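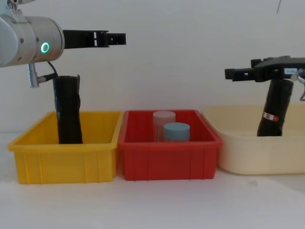 Reading the small print at Raltville

Beverley Ashby has spent most of her working life on the forms people must fill in before they are allowed to vote. She began as a registration clerk in Vurnstead and now studies how changes in wording affect who completes an application and who gives up. Her latest work concerns the proof-of-address form used for local elections in Raltville, which was rewritten last September.

The old form ran to 411 words of instructions, set in two columns. Ashby says the length was less of a problem than the order. "Applicants met the penalty notice before they met the first question," she said. "You were told what would happen if you gave a false address, and then you were asked to work out for yourself which of your addresses counted."

Her team recruited 400 adults through libraries and adult education classes. Half were given the old form and half a draft of the new one, and both groups were asked to complete it without help. With the old form, 78 people made at least one error that would have led to rejection. With the draft the number was 43. Most of the remaining errors came from a single question, number 6, about people who had moved within the past year.

"Question 6 is still bad," Ashby said. "We tested three versions of it. The one that was adopted was the second best. The best one needed an extra line and would have pushed the signature box on to the next page."

Roman Tomaszewski, who handled the statistics, is careful about how far the result can be taken. The sample was not drawn at random, and people who attend evening classes may be more used to paperwork than those who don't. He also points out that a test in a library has no deadline and no queue. "We measured errors on paper," he said. "We did not measure turnout, and I would not like to see the figures quoted as if we had."

Asked whether the earlier form had been written to keep people out, both were reluctant to answer directly. Ashby has read the minutes for the years in which it was drawn up and found no statement of that kind. What she did find was a series of additions, each made after a disputed result, and none ever removed. "Intent is a question for a court," she said. "I can tell you that tenants failed it more often than owners, and that this was known and written down."

The difference between tenants and owners narrowed under the new wording but did not close. Rocío Zapata, who carried out the follow-up interviews, puts part of this down to the list of accepted documents. A tenancy agreement is accepted only if it names the applicant, and in shared houses it often names one person. Several of those she spoke to had stopped at that point – they assumed they had no right to register at all. The list is fixed by a separate rule and was outside the scope of the rewrite.

A second round of testing will look at translated versions. Vasilică Tănase is preparing the Romanian text, and has already sent back four queries about the English. One concerns the phrase "ordinarily resident", which appears twice on the form and is defined in neither place. Ashby would like it replaced with "where you normally live", but the change needs legal approval and she does not expect a reply before the next round begins.

The full tables, including the results for each version of question 6, are to be published with the second report.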